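**brakero_skeptic**
60 demos by remote control and you call it a skill? I spent August doing cable handoffs on a two-arm Kolero setup, and the policy learned my hesitations. 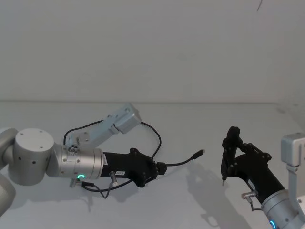 A USB plug is a lousy first task anyway. Start with a block.

**awan110**
Disagree. Blocks teach you nothing about slack. We needed 565 demos.

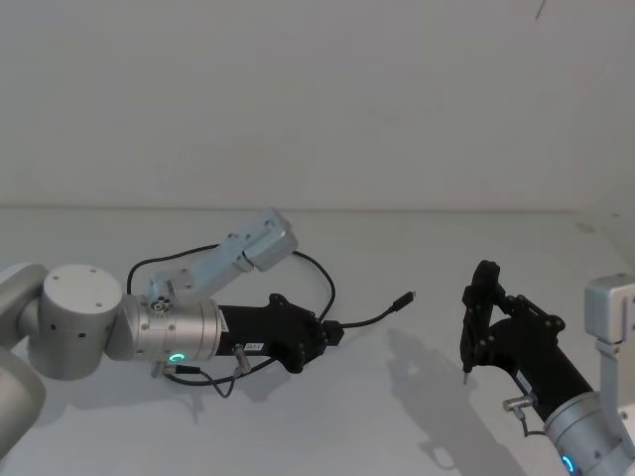 Past that, more operators helped more than more hours.

**brakero_skeptic**
565, for one cable? I'd script it.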